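Hetley Bench Handling Set: Data Card
Release 3, maintained by the Orkville Laboratory Automation Unit

Summary

The Hetley set records a robot arm handling small laboratory items on a teaching bench. It holds 44 recordings. Of these, 28 ended as intended and 13 ended in a fault. The remaining 3 were stopped by the operator and are kept in a separate folder. This card is chiefly concerned with the faults, as users of the earlier releases asked for a fuller account of them.

Contents of the release

Each recording has a video file from the wrist camera, a log of gripper opening and closing force, and a short text note written by the operator at the end of the run. Force values are missing wherever the log stopped before the arm did. Missing values are left blank and have not been filled in.

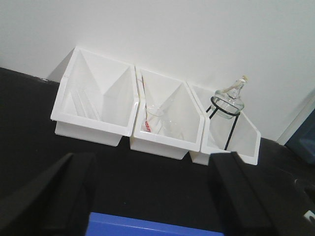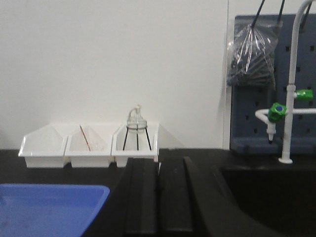

Fault code D, named after the Dubey report in which it was first set out, covers a grip that the controller records as complete when the fingers have not closed on the item. It arises when the depth estimate falls on the surface behind the item and the arm stops at the wrong height. Clear glass against a pale background is the most common setting for it. The glass in the white bins on this bench is of that kind, and the black wire stand is often the only part of the load that the estimate picks up with confidence. The arm may then close on the wire and lift from there, and the glass is free to tip. Any code D event involving glass is treated as a safety matter, whether or not anything was broken.

Fault code S, for the Sandetti controller, covers a late stop. The stop command is received but the fingers go on closing for a short time. The cause was traced to a queue in the controller software, which was corrected in February. Recordings made before the correction are marked "pre" in the index and should not be used to set force limits.

Safety conditions

Lamps are to be empty of fuel during every run. The operator must remain within reach of the stop button and wear eye protection. After a code D or code S event the arm is to be powered down before any person reaches into a bin. Broken glass is to be cleared with tongs and entered in the bench log.

Known limits

All recordings come from one bench and one gripper. Fault codes were assigned by a single reader and have not been checked by a second. The set is not suitable as evidence that a system is safe to use near people.

Changes since release 2

Code D separated from the general code "missed grip". Operator notes corrected for spelling. Stopped runs moved to their own folder.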